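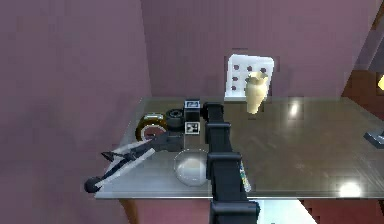

Home / Posts / Replies / Media

Temora Teleop Notes
July 12, 2026

Second week of collecting demonstrations in simulation. I drive the arm by remote control and the recorder saves every joint position. The goal is 50 good episodes for each task.

The glass bowl is the difficult one. On my screen it is nearly transparent, so I judge the distance by the bright rim. I was too low many times in April and I still am sometimes.

One thing I learned: open the fingers before you come near the object. If I open them late, the policy also learns to open late, and then it pushes the bowl.

The vase task is easier to show, but I must go slowly beside the board. When I hurry, my path has small corners in it, and the training copies them very faithfully.

I deleted 2 episodes today where I stopped to think in the middle. A pause of the teacher becomes a pause of the robot.

Total is now 444 episodes, all tasks together. The replay tool from Stokeo reads them without error, which was not the case before the update.

Next I will try the tin. It is tipped, and I have not decided from which side to take it. If you have taught a similar grasp by hand, please write to me how you did it.

Recent posts
Why my leader arm drifts
Zutden controller, first settings
Cleaning bad demonstrations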